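Wakar Repair Evening Gets Its Second Winter

It was a full house again at the old Khan bakery in Wakar this January, where the town's repair evening opened its doors for another season, and if you came by after six you will know that finding a place to hang your coat was half the battle. Toasters, lamps, a sewing machine that had belonged to somebody's great-aunt, a very sad accordion (still sad, I am sorry to report) – they all came in out of the cold with their owners, and a good many of them went home in better shape.

Nabila Ismail started the evenings after her own kettle gave out, and she has kept a paper ledger from the first night on. By her tally, 1,173 items were brought in last year, against a hope of a few hundred. Lamps lead the list by a mile, with vacuum cleaners a grumbling second.
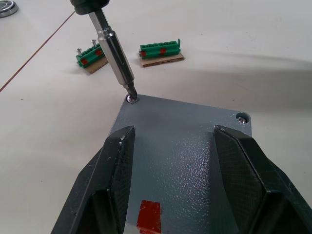
New hours and a bigger room

The evenings now run from six until nine, an hour longer than before, and they have spread into the back room where the bread ovens used to be. Cristóvão Pinheiro has moved his clock bench in there, so anybody with a mantel clock should walk straight through and turn left at the flour bins. Tea is still by the front window. The cinnamon buns are still gone by seven, so do come early if that is what you are really there for!
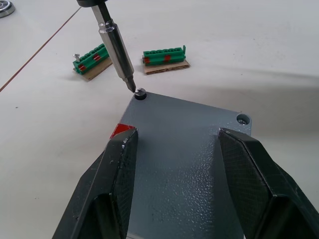
Parts have been the sore point all along, and the season's biggest change is a lending shelf for tools and a swap drawer for small hardware, both paid for by the fall bake sale, which brought in $1,282. Folks can borrow a tool for two weeks and take what they need from the drawer, leaving something behind if they can. Screws are wanted most, particularly the kind that sit down inside a countersunk hole, like the silver one in the gray plate, because people lose them on kitchen floors at a terrible rate. Washers, fuses and lamp cord are welcome too. Please leave paint cans at home, as there is no place to keep them.
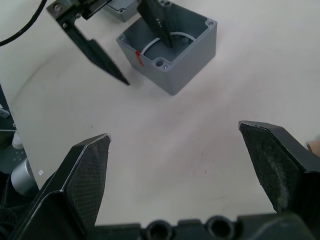 Emrys Wynne would like to see a morning session added for people who don't care to drive after dark, and said he would happily bring his own chair if seating was the trouble. Nabila has promised to look into it before spring. In the meantime there are 20 places each evening for larger items, and the sign-up sheet is on the bakery counter.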